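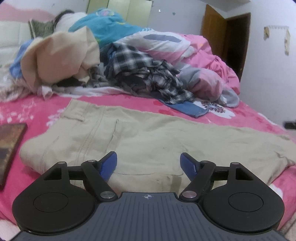
3/3/23

I own too many pants. I know this because I tried to put away one (one!) pair on Sunday night and the drawer wouldn't close, and then I spent ten minutes shoving at it with my hip before I gave up and left it hanging open all week like a tongue. So today I took the afternoon off and did the whole lot. Everything out of the closet, everything out of the dresser, all of it on the bed where I'd have to deal with it before I could go to sleep.

My sister-in-law Selina (Selina Hollenstein, for those of you who remember her from the jam post) swears by this. She does hers every May and gets it done before lunch. I started after lunch and it's now dark out, so make of that what you will.

The cargos went first, mostly because they were on top. I love these pants. They're beige, they have the big flap pockets, and I can fit a phone, a snack and a paperback in them and still sit down. They also have some faint smudges that I've been pretending are shadows. I flattened them out on the bed to fold them properly and there was no more pretending. So now I need advice! I've tried dish soap on marks like these before and all I got was a bigger, paler mark with a ring around it. Cyrill says baking soda paste and an old toothbrush, left on for an hour. Cyrill also once washed a wool sweater with his gym towels, so I'd like a second opinion.

While I'm on the subject of folding, cargo pants are a pain. The pockets make everything lumpy. What I do now is lay them flat, smooth the pocket flaps down with my palm, then bring one leg over the other so the pockets sit side by side and don't stack up. Fold the crotch point in so you've got a straight edge, then bring the hems up to just short of the waistband and fold in thirds from there. They come out like a fat little brick, and they stand up in the drawer on their own. Jeans work the same way. Leggings don't, they just sort of slump over, and I roll those.

Back to the heap. I had 3 piles going for a while: keep, donate, and a third one I never gave a name to, which was really just things I didn't want to decide on. That last one got enormous. It had the Kullum raincoat in it (too small, cost too much), a skirt I bought for a wedding, and the green cardigan with the elbow gone. Around four I made myself a coffee, came back, and went through it again with the rule that I had to put each thing on. That sped things up a lot! The raincoat is going to Selina. The skirt is going to the thrift store on Fustesgate. The cardigan stays, and I will learn to darn, and you can all hold me to it.

The bedding was a separate headache. I had stuff jammed up on the closet shelf that I hadn't touched in ages, so that came down too. I'm keeping two sets for our bed plus the pink flowery one, which is old and soft and has been through so many washes it practically folds itself. I tuck each set inside one of its own pillowcases so I don't have to go hunting for the matching pieces at eleven at night.

Two bags by the front door, one drawer that closes. I still haven't touched socks. I found so many singles that I put them all in a shoebox and slid it under the dresser, and that's a job for another weekend.

If you've got a stain trick for beige fabric, leave it in the comments, please. The cargos are sitting on top of the washer until I hear from somebody.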